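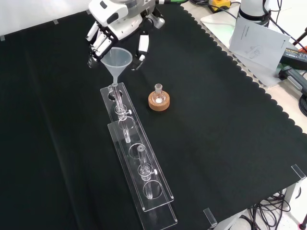

Hilletti clear tube rack, two-plate, with clamps
Reviewed by Catarina Carvalho, 24 Jun 2026

Bought from Salgado to replace a wire rack. Plates are acrylic, holes cut cleanly, no burrs. Each clamp closes with a white side knob; a quarter turn holds a glass tube upright with a funnel seated in it. Knobs loosen slightly after roughly 90 cycles. Keep acetone away from the plates. Spare clamps ship in packs of 4, part 1343.

Rating: good for filling and display, poor for heated work.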